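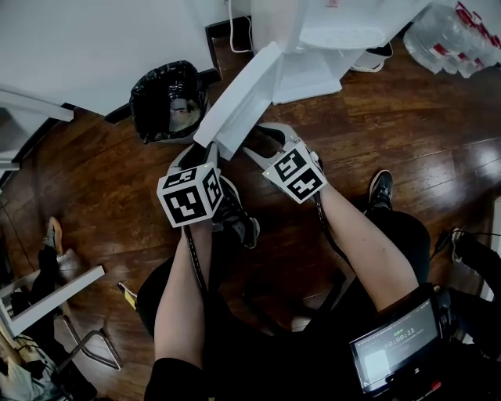

What does the job cover?
Batch testing of bottled nitrifying cultures and water conditioners for home aquariums, at the Plutbridge site of Varkus.

Aquarium Water Quality Technician, full time

Duties
Dose test tanks at label rate and log ammonia, nitrite and pH every 16 hours. The test room holds 83 tanks, freshwater and marine. Pull retained samples from storage and check them against the batch record. Calibrate probes and photometers. Report out-of-range results to Braulio Salinas, laboratory lead, before the end of the shift.
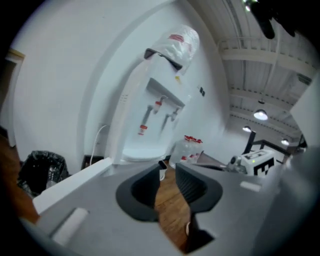
Is fishkeeping experience required?
Experience with cycled tanks is preferred. Training on the Varkus dosing protocol is given in the first month.

Requirements
Two years of college chemistry or biology, or equivalent lab work. Able to lift 40-pound salt buckets. Normal color vision, for reading reagent tests.

Schedule
Rotating shifts, first start 6 a.m. Some weekend work.

To apply
Send a resume and one page on a water test you have run, including the method, to Sebastián Fuentealba, Hiring. Quote reference 1516. Applications close at the end of December.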